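Reading time: 2 minutes
Last updated: March 13, 2018

Gripper day at Drodano – quick notes

Got to Drodano late, parking was full, missed the coffee and most of the welcome talk. Went straight to the back hall. Two arms set up side by side, same controller on both, so for once you could compare the grippers and not the software. Left arm had the Nindusura parallel jaw. Right one had the Studa soft fingers. You could swap turns and drive either one yourself, which I did until the line behind me got grumpy.

Toy kitchen bench

Best part of the visit. Small stuff, odd shapes, cheap if you crush it. The flat cutlery is the real test – the handles give you something to hold, the blade end not much. Nindusura picked up the knife by the handle on my second try. Studa fingers kept sliding over it and I gave up. Other way around on the cheese wedge: the hard jaws pinched it and it spun, the soft ones just closed and lifted. Bread was easy for both. Did not get to try the saucepan, ran out of turns.

Wrist camera matters more than I thought. The overhead view is fine for planning but useless for the last inch. With the wrist view I could line up on the long side of a part and teh jaws came down straight.

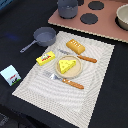
Place setting on the bench, then a wrist camera view of an orange piece on dark cloth.
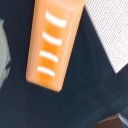
Cameras and controllers

Wrist view was a bit soft up close, good enough to aim by. Dark cloth gives nice contrast against orange. I'd want to see it with a dark part before buying anything.

Controller is the Rosales box. Menus are slow, stop button is big, cable is too short. They quoted 1,355 for the parallel jaw and 1,778 for the soft set, mounts extra. Soft fingers are rated for 1,000 cycles before you change the pads, wich sounds low to me. Asked twice, same answer.

Spare pads come in packs of 4. Next open day is in June, I put us down for a longer slot on the right arm. Need to bring our own parts and a longer cable.

Contact | Copyright 2018 | Back to top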